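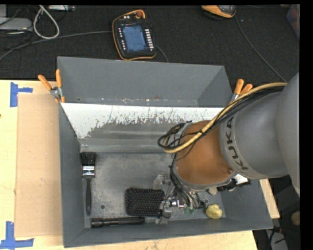 Bin-picking cell with the KUKA arm over the steel-grey bin, clamps on both side walls.

Bin shifts and hose loop catches on near-wall picks: is it the fixture or the dress pack?
Posted by Gendason_cell2 on 2019-12-03 in Cells and Fixtures

We run a bench cell with a KUKA arm picking mixed household items out of a rectangular metal bin. It has been in use since November and mostly behaves. Two faults have now turned up together and I would like to know whether they share a cause.

Set-up as it stands:

Bin held by two spring clamps with orange handles, one on the left wall, one on the opposite wall. Tan board to the left of the bin, blue tape on its two left corners. The board locates the bin on that side. Nothing locates it on the other side or at the front. Hose and cables come over the top of the arm, down past the wrist and into a loop on the left side of it. Small tubes drop from there to the gripper. Item set includes a paintbrush, a hairbrush and a torch, plus lumpier things.

Fault 1. Picks drift over a shift. After 600 cycles the fingers come down roughly 4 mm to one side of where they should. Re-teaching the bin frame cures it, then it comes back. Checking the tool against a fixed pin shows no change, so I do not think it is the gripper.

Fault 2. On picks close to the left wall the loop of hose touches the clamp or the wall top. It does not stop the arm, but at cycle 941 yesterday the vacuum sensor dropped out for a moment and the program went to its error routine. I found one of the thin tubes had worked part way out of its fitting.

Speed is 70 per cent in free space and 30 per cent inside the bin. The controlling program is our own, built on the Boson library, and I can change the approach angles if that is the sensible fix. I would prefer not to bolt the bin down, as it comes off the table for cleaning.

Imai_maint
Accepted reply

They are probably two separate faults that make each other worse. Deal with the bin first.

A spring clamp gives you friction and very little else. Each time a finger presses an item against the bin floor or wall, the bin takes a small sideways load, and a smooth painted wall in a sprung jaw will creep. Your tool check against the pin is good evidence. If the tool is right and a fresh bin frame cures the error, the bin is what moved.

Also check the board itself. Tape on two corners stops it being knocked about by hand. It does not resist a repeated push, and tape adhesive creeps under steady load. If the board moves, the bin follows it and you will see nothing wrong between the two.

What I would do:

1. Remove the bin and wipe the table, the underside of the bin and the bottom edge of the board.
2. Screw the board to the table with two countersunk screws. Leave the tape off.
3. Fit a fixed block against the front wall of the bin and another against the right wall. With the board on the left, that gives you location on three sides. Leave the fourth open for lifting the bin out.
4. Push the bin firmly against the board and the front block by hand every time it goes back.
5. Put the holding force at the base. A pair of low toggle clamps acting on a foot or flange will do. If the bin has neither, fix a short length of angle to the outside of it.
6. Scribe a line on the table along one wall. A shift then shows at a glance and you do not need the arm to find it.
7. Teach the frame again, using points on the bin rim and not on the table.

Do not use holes in the bin floor as teaching references unless you have measured them. They are seldom placed with any care.

With the clamps gone from the walls you also lose the thing the hose is catching on, or at least half of it. Run a full shift before touching the dress pack, then look at what is left. If you change both at once you will not know which one did the work.

On the tube: cut the end back square by about 10 mm and push it home again. A tube that has been pulled half out of a push-in fitting is scored where the teeth gripped, and it will leak at that point. Vent the air and lock the arm out before you put your hands near the gripper.

Zunik_tooling

Agree with the above on the bin. On the dress pack:

The loop is there so that the last axis can turn without pulling on the tubes. People see it touch something and shorten it, and then the fittings take the load at the end of the rotation. Before you alter it, jog the last axis slowly to both of your software limits with the arm clear of the bin, and watch the loop. It should still have visible slack at each end. If it goes tight at one end, you have found why the tube came out, and the contact with the wall is a side issue.

If there is slack to spare at both ends, take it up at the upper tie point and leave the wrist end alone. Use hook-and-loop straps for the trial. Cable ties pulled hard will flatten thin tube and you will be chasing a vacuum fault of a different kind.

For near-wall picks, limit the last axis to a narrower range so that the loop always faces the middle of the bin. Most two-finger grippers are symmetrical, so a grasp at 170 degrees can be done at minus 10. Your planner may be choosing between those two without any regard for where the hose ends up. Add a cost for it.

Also move the thin tubes off the thick hose where they run together over the bend. They have different stiffness and the thick one drags the thin ones along.

benchcell_user

We had the same drift and just re-taught the frame at the start of every shift. Takes five minutes. We also swapped the clamps for a stronger sort, which helped for a while, but they marked the paint. I would turn the speed inside the bin down to 20 per cent and see.

Gendason_cell2

Board is screwed down and the front and right blocks are on. The old tape had let go under one corner, so the board had some movement in it. Toggle clamps are on order, and until they come the bin is held by the blocks and the old clamps set lower down the walls.

Jogged the last axis as suggested. Plenty of slack one way, tight for the final 15 degrees the other way. I have brought the software limit in by 20 degrees on that side and cut the tube back. Approach angles next.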